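Leko: demonstrações bimanuais com sacolas de tecido

Versão de 30 de setembro de 2018

O Leko reúne demonstrações teleoperadas de dois braços mexendo em sacolas com zíper. Começamos pelo tecido porque é onde nossos modelos mais apanham: a sacola amassa, tomba, fecha a boca sozinha, e cada episódio sai diferente do anterior. É um material ótimo para aprender!

Conteúdo

São 354 episódios, divididos em 9 sessões. Cada episódio traz as imagens das câmeras fixas e de punho, as posições das juntas, a abertura das garras e uma frase curta com a instrução dada ao operador. Separamos 38 episódios para validação, todos de sessões que não entram no treino.

A sacola principal é azul-marinho, com zíper e uma argola metálica no puxador. Dentro e em volta dela variamos os objetos: garrafa de vidro verde, pepino, pera, pato de borracha amarelo.

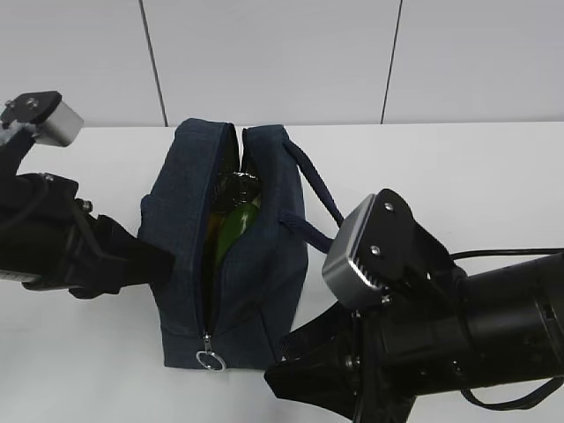
As tarefas são 4: abrir o zíper, colocar um objeto, retirar um objeto e esvaziar a sacola inteira. A última é a nossa preferida, e também a mais demorada, pois o operador precisa decidir a cada momento qual braço segura e qual braço trabalha. Não impusemos regra nenhuma quanto a isso. Se o seu modelo depende de papéis fixos para os braços, filtre pelo campo "braco_apoio".

Coleta

Os operadores treinaram em março, com o protocolo Edetti, e só depois gravaram o que está aqui. A posição inicial da sacola e dos objetos muda de um episódio para outro. Pedimos movimentos contínuos, sem pressa, e deixamos as correções no registro: pegar mal, soltar e pegar de novo conta como demonstração válida. 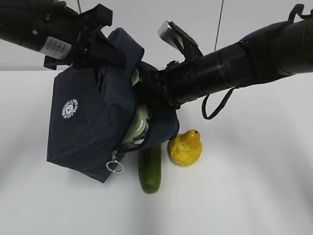 Os episódios interrompidos ficam numa pasta separada, "incompletos", com o motivo anotado. Vale a pena dar uma olhada! Para quem estuda detecção de falhas, ali tem bastante coisa boa.

Sincronização e formato

O alinhamento entre câmeras e juntas é feito pelo Zomov, que grava um arquivo por episódio mais um índice em CSV. Nas câmeras de punho há trechos borrados e outros em que o tecido toma boa parte da imagem. Mantivemos tudo, sem recorte nem correção de exposição.

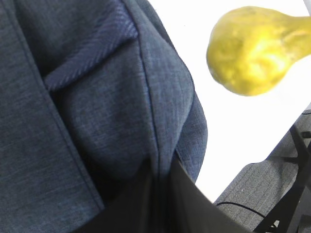

Limitações conhecidas

Uma única bancada, de tampo branco, e pouca variação de luz. As instruções existem só em português. O conversor para o formato Radulović ainda perde o campo de abertura das garras; a correção está em andamento e contribuições são muito bem-vindas.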